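Preparing a Guest Room Bed
Girkiddale Housing Services – Guidance for Residents

Residents who reserve the guest room are asked to make the bed before their visitor arrives. Linen may be collected from the front desk after 2 p.m. Please check that the set includes a fitted sheet, a flat sheet and two pillowcases.

Remove any used linen and inspect the mattress for stains or damage. Report problems to the desk before going further. Leave the mattress bare for 12 minutes with the window open.
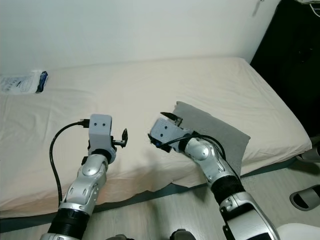

One resident, Carrilho, wrote to say that the airing step is easily skipped in winter, and that opening the door to the hall works nearly as well when it is too cold for the window.

Begin the fitted sheet at the corner that is hardest to reach. Tuck the elastic well under the mattress, then secure the corner diagonally opposite. The last two corners should now go on without force. If they do not, the sheet may have been turned the wrong way – the care label normally sits at the foot.
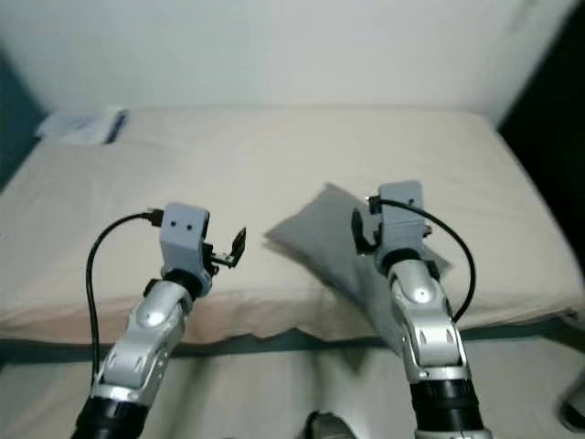

Smooth the surface from the center outward with the flat of the hand. Lay the flat sheet over it with the wide hem at the head, and fold the lower edge under the mattress. Blankets are kept in the hall closet.

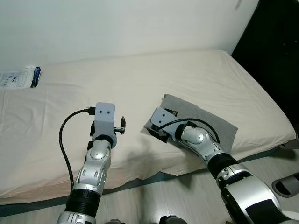
Pale cream fitted sheet on a bed placed against the wall.

At the end of the stay, return all linen in the bag provided. Replacement sets may be requested at extension 112.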